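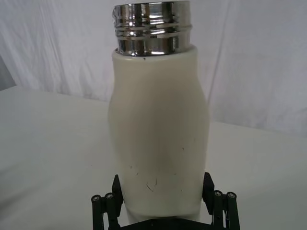

# Larness Building, kitchen and break areas: walk-through checklist

Date: 2020-02-13
Areas covered: second floor kitchen, break room 214, Kirnier corridor alcove, loading dock coffee corner
Last full walk-through: October

Mark each line OK, FIX, or N/A. Anything marked FIX needs a comment. Leave the completed sheet in the tray at the front desk.

## 1. Floors and exits

- [x] Floor free of standing water and grease: **OK**
- [x] Mats flat, corners not curling: **FIX**
 Mat in front of the second floor sink has a raised corner on the side toward the door. Taped down for now. The tape will not last. Replace it with the heavier kind used at the dock.
- [x] Exit route clear to full door width: **OK**
- [x] Exit sign lit: **OK**
- [x] Door closer pulls door fully shut: **FIX**
 Room 214 stops short of the latch. Same comment as October. This is a fire door and should not wait for the next sheet.

## 2. Electrical

- [x] Outlets near sink have working test and reset buttons: **OK**
 Both tested in the second floor kitchen. Left one is stiff but trips and resets.
- [x] No extension cords in permanent use: **FIX**
 The toaster oven in the alcove is running off a cord behind the cabinet. Unplugged and tagged. The oven can go back into use once it is moved next to the wall outlet.
- [x] Cords not pinched, cut, or taped: **OK**
- [x] Refrigerator coils and vents clear: **FIX**
 Paper bags stuffed down the side of the refrigerator in 214. Removed. Dust on the grille is heavy and needs a vacuum.
- [x] Microwave door closes and seals: **OK**
- [x] Space heaters: **N/A**
 None found. One was under the table in October.

## 3. Hot water and hot drinks

- [x] Tap water not scalding at full hot: **OK**
- [x] Ninh water boiler: lid locks, drip tray in place: **FIX**
 Lid locks. Drip tray is missing, and someone has put a folded towel there. The towel was wet through and touching the base. Tray to be ordered.
- [x] Boiler descaled this quarter: **FIX**
 No entry on the card. Scale is visible around the spout.
- [x] Coffee pots free of cracks: **OK**
- [x] Warning label readable: **OK**

## 4. Personal bottles and cups

This section was added after the complaints about mold in the drying rack. Check whatever is on the rack and the shelf above it.

- [x] Bottles and lids labeled or claimed: **FIX**
 Most are not labeled. Notice to go up: unlabeled items are cleared out on the last workday of the month.
- [x] Insulated bottles stored with lids off: **FIX**
 Several were put away closed. A closed bottle that is not fully dry will smell within a day or two. Wash, rinse, and leave it open until dry inside.
- [x] Lid gaskets clean: **FIX**
 Two lids had black spotting under the gasket. The gasket has to come out to be cleaned. A bottle brush will not reach it.
- [x] Threads free of dents and burrs: **OK**
 Run a dry paper towel around the neck. If it snags, the bottle should go home for repair or into the trash.
- [x] No insulated bottles in the microwave or freezer: **OK**
 The sign on the microwave is still up. The freezer sign fell off and was put back.
- [x] Drying rack washed this week: **FIX**
 Not on the log. Slime in the tray under the rack. Washed during the walk-through.

## 5. Food storage

- [x] Refrigerator at or below 40°F: **OK** second floor, **FIX** 214
 The thermometer in 214 read 44 twice, a half hour apart. The blocked vent may be the cause. Read it again tomorrow morning before calling for service.
- [x] Freezer frost less than a finger thick: **OK**
- [x] Expired food removed: **FIX**
 One full bag removed from 214. The milk was the worst of it.
- [x] Dry goods in closed containers: **OK**
- [x] No signs of mice or ants: **OK**
 The traps behind the dock cabinet were empty.

## 6. Cleaning supplies

- [x] Chemicals stored away from food: **FIX**
 Grirnis degreaser was on the same shelf as the sugar and creamer at the dock. Moved under the sink.
- [x] Spray bottles labeled with contents: **FIX**
 One clear liquid in a plain bottle. Contents unknown, set aside for disposal. Do not sniff it to find out.
- [x] Gloves in stock: **OK**
 Box of 50, medium only. Order large.
- [x] Sponges replaced: **OK**

## 7. Emergency items

- [x] Extinguisher gauge in green, pin and seal in place: **OK**
- [x] Extinguisher reachable without moving anything: **FIX**
 Recycling bin parked in front of it again in the alcove. Marking the floor with yellow tape is the next step.
- [x] First aid kit complete: **FIX**
 Burn gel is out. Adhesive bandages low. Eyewash is in date.
- [x] Emergency numbers posted by phone: **OK**

## Open items, in order

1. Door closer, room 214.
2. Move the alcove toaster oven. It stays tagged until then.
3. Refrigerator in 214: vacuum grille, recheck temperature.
4. Drip tray and descaling, water boiler.
5. Burn gel and bandages.
6. Sink mat.
7. Floor tape at the extinguisher.
8. Notice about unlabeled bottles.

Items 1 and 2 have been phoned in to the building office. The rest go on the regular work order.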